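Why Do Shadows Have Soft Edges?

Hold something up near a wall and a grey patch appears. Sometimes its edge is sharp and sometimes it is so soft that you can't say where it stops.
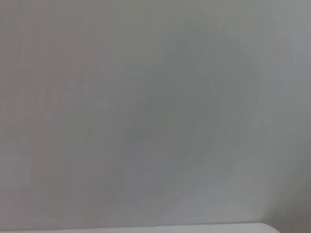

What a shadow is

Light travels in straight lines. When it meets something it can't pass through, such as your hand, it stops. The wall behind your hand gets less light than the wall around it, and we call that darker part a shadow.

A shadow isn't a thing in the way a stone is a thing. You can't pick it up or weigh it. It is a place where some of the light is missing.

Why some edges are sharp

Imagine a lamp as small as a pinhead. Every point on the wall can either "see" the lamp or it can't, so there is a clean line between bright and dark.

Real lamps are bigger than that. Near the edge of a shadow there are parts of the wall that can see half of the lamp, or only a sliver of it. Those parts are not fully bright and not fully dark.

Scientists have names for the two parts of a shadow:

Umbra – the darkest part, where the light is completely blocked.
Penumbra – the paler part at the edge, where only some of the light is blocked.

A big, wide light makes a wide penumbra. The sky on a cloudy day is a very big light indeed. The light comes from all over it, and outdoor shadows become so faint that you may not notice them.

Why shadows are not always black

If a shadow is missing light, why can you still see the wall inside it? Light bounces. It comes off the ceiling, the floor, the furniture and even your jumper, and some of it lands in the shadow.

Bounced light can also bring colour with it. Stand next to a bright red curtain in the sun and look for a little pink on a pale wall nearby. Painters know this well. If you ask a painter to mix the colour of a shadow, they will often reach for blue or green as well as grey.

Try it yourself

You will need a torch, a pale wall and a room you can make dark. Don't shine the torch in anyone's eyes.

1. Put the torch on a table so that it points at the wall. The village hall in Drullen, where our club meets, has a good long table for this.
2. Hold your hand close to the wall. Look at the edge of the shadow.
3. Move your hand slowly towards the torch. The shadow grows and its edge gets softer.
4. Tape a sheet of tracing paper over the front of the torch and do it again. What has changed?
5. Draw both shadows with a soft pencil. Rub the edges with your finger where they were blurry.

One of our younger members used a colander in place of her hand and got a wall full of dots.

The biggest shadow you will ever stand in

Every evening the Earth turns you away from the Sun and into its own shadow. We call it night. The change is slow, and the time when the sky is neither bright nor dark is called twilight.

The Moon has a shadow too. When it falls on the Earth we get an eclipse of the Sun. People standing in the umbra see the Sun covered completely. People in the penumbra see a bite taken out of it. Never look at the Sun to check, even during an eclipse. Ask a grown-up about safe ways to watch.

Words to know

Opaque: does not let light through, like a brick.
Translucent: lets some light through but scatters it, like tracing paper.
Transparent: lets light through clearly, like a window.

Written by Dalia Uibo for the Fostard Young Science pages. Next in September: why mirrors swap your left and right.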